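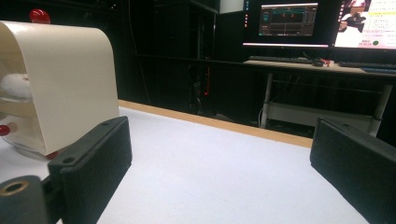
White tabletop with a light wood edge

Preparing your things for a charity sale

11 Jul 2022
By Chiamaka Iyamu
Print | E-mail

Every summer many families in Plustville give clothes, dishes and toys to the charity sale at Pillay Hall. Last year the sale brought in 410 pounds for the children's ward, and it could have been more. Several boxes had to be put aside as the things in them were dirty or had parts missing. With a little work at home this can be avoided.

Start with a clean table and a good lamp. Put each article under the light and look at it as a buyer would look. If you would not pay one pound for it, please do not give it.

Glasses and cups. Wash them by hand in warm water with a spoon of vinegar, and let them dry with the opening up. Old price stickers come off with cooking oil. Leave the oil for 30 minutes, rub with a dry cloth, then wash again. Do not use a knife on painted china.

Clothes. Close all zips and buttons before washing. Check the pockets two times. I once gave away a winter coat with my library card inside, and it came back to me only in December.

Soft toys. Read the label first. If washing is permitted, put the toy in an old pillowcase, tie the end with a string and choose a cool programme. Small toys with thick fur can take two days to dry in the middle, even when the outside feels ready. A toy with loose eyes should be repaired or kept at home.
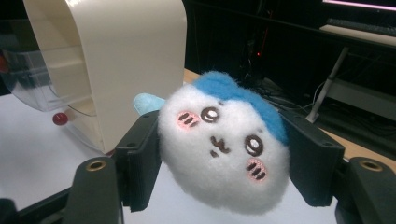
Fluffy white toy with a stitched face and pink cheeks

Books. Wipe the covers with a cloth which is only a little damp. For a smell of cellar, close the book in a box with baking soda for one week, the soda in an open cup beside it.

Puzzles and games. Complete the puzzle one time before you give it. It is a slow work but the children like to help. Write on the lid "complete", with pencil.

Electrical things. Ask the organisers before you bring them. Pillay Hall accepts lamps, but no kettles or heaters.

For packing I use the small Murovis boxes, 46 cm long. Bigger ones become too heavy with books. Put plates standing on their edge with newspaper between, and write on two sides what is inside.

My neighbour Kirsty Rowbotham brought 17 boxes last summer and put a list on top of each one. The people at the door were very thankful for it.

Boxes can be left at the side entrance in Zurina Road, mornings only. Please do not leave anything outside in the rain.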